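4.2 Comparing the two finger sets on the desktop bench

Our first round of tests at the Nendlow lab used the stock fingers, and I'll admit we were a bit too hopeful about them. They're wide, they're stiff, and they're great at picking up boxes. A desktop tower lying open on its side is a different story, with the drive cage on one side, the power supply on the other and cables running through the gap. So we swapped in the slim set from the Mustia kit and ran the whole routine again with the same arm and the same controller settings. The parts to be installed wait in a gray printed tray next to the tower, CPU in its pocket and memory module in the slot just below, and the CPU socket on the board starts out empty.
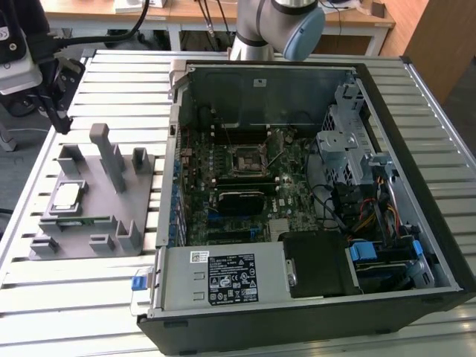

4.3 Reach and clearance

We ran 197 trials in all, 90 with the stock fingers and the rest with the slim ones. I went in thinking grip force would decide things, and I was wrong. What mattered most was how far the hand could get down into the case before something other than the fingertips touched metal. With the stock set the controller stopped early in 10 trials on contact with the case, nearly always while heading for the memory slots. We got no such stops with the slim set (we did get two dropped modules, see Table 3, and those are on us for setting the closing width too loose).

The wrist camera was the other half of the problem. It rides just above the gripper, so every time we changed the tilt of the hand we also changed what the camera could see of the socket. We ended up choosing one approach angle that was a little worse for the fingers and a lot better for the camera – I'd make the same trade again.
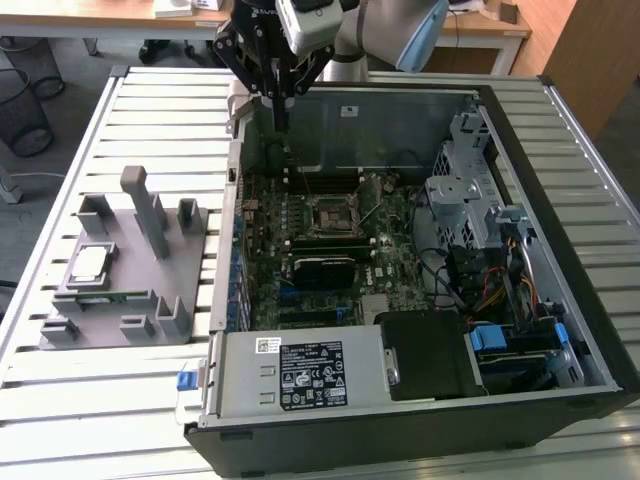
Figure 4. The arm over the open tower, with the CPU and memory module seated in the tray at left.

The server board was a late addition. The Plorndale group had asked whether any of this would carry over to a denser layout, and I was curious too. There are banks of memory slots on both sides of the socket, and from the wrist view the linkage bars take up a lot of the picture. Glare was a headache as well: one side of the view washed out so badly that we masked it before running the Dvořáček pose estimator. With the mask on, we kept 589 usable views for the comparison in the next section. I'd have liked more, but we only had the bench through the end of May.
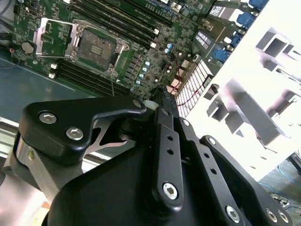
4.4 Controller settings

Both finger sets were run with the same stiffness values, and I'm still not sure that was fair. The slim fingers flex more under side load, so a softer setting might have suited them better on the final push into the slot. We tried it briefly and the seating felt smoother – but that's a feeling from a handful of runs, and I've left them out of the totals.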